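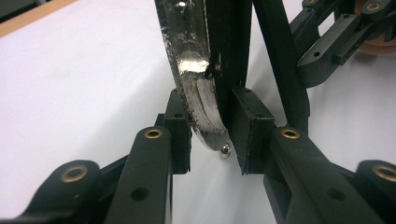
> Does anyone know what to use on the shiny curved handles from Skomach? Ours have gone dull and grey towards the bottom end.
>
> Abimbola Oyewole

A soft cloth, warm water and a drop of washing-up liquid, then dry them straight away. Keep metal polish and scouring pads off them, as the finish scratches easily and the marks won't come out. If a screw has worked loose, do it up by hand before you start.

I've got a 500 ml bottle of the Virell cleaner left over from December if you want to try it on the back of one first. I'll be in on Friday until 10.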